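Buppha Thammasiri
July 3, 2022

1/ People keep asking what it costs to get two small robot arms going on a table. I kept every receipt, so I'm putting the numbers in one thread.

2/ Total so far is $704. My limit was $2,000, and I want to keep most of what's left for the second round of parts.

3/ The servos took the biggest share. I bought them from Zandison in February and ordered 2 spares. Order spares with the first batch. Paying shipping again for one servo is a waste.

4/ Next was filament. The parts are 3D printed, and I went through more of it than I planned because I printed some brackets twice. Budget for reprints. The slicer's estimate only covers the parts that come out right.

5/ Clamps. I had no line for these at all. Each arm needs its own, and it has to fit the thickness of your table. Measure the table first. Mine came from Lulthorpe, $52 with the mounting hardware.

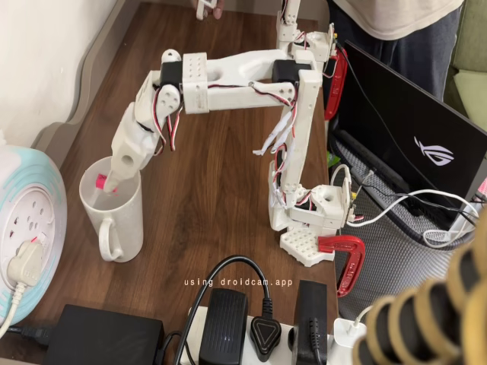 6/ Power

I had this down as one line that said "power supply." You also need outlets. Adapters are wide and they cover the socket next to them, so count the space each one takes up and then buy a longer strip than that.

7/ Cables are the same story. Servo leads are short. Add extensions, a bag of cable ties and more time than you think for routing. My wiring still hangs in loops and I haven't budgeted the hours to redo it.

8/ Test objects cost me nothing. A mug and a pink eraser from the desk drawer. I looked at the Dosano block set and decided it can wait. The job is eraser into mug, and until that's reliable I don't need anything fancier.

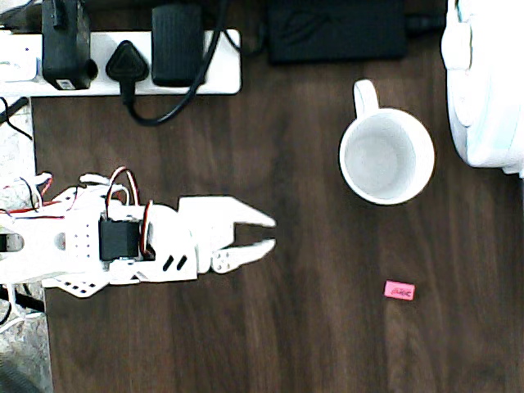
1 min left in this thread

9/ Cameras: zero dollars for now. Phone plus DroidCam. A proper webcam is on the list, below spare gripper fingers.

10/ The laptop isn't in the total. If you don't own one that will do, that changes the whole budget and you should start there.

11/ What I'd put on the next order, in this order: gripper fingers, servo extensions, a second power supply, a webcam. The Paterson quote for machined brackets came back and I'm passing. Printed ones are fine for a load this light.

12/ If you're planning your own, make a column for "already have" and be strict about it. I wrote down a power strip I was using for something else, then had to go buy one.

13/ Spreadsheet is linked in my profile. Shipping and tax are on separate lines. I'll update it when the next order comes in.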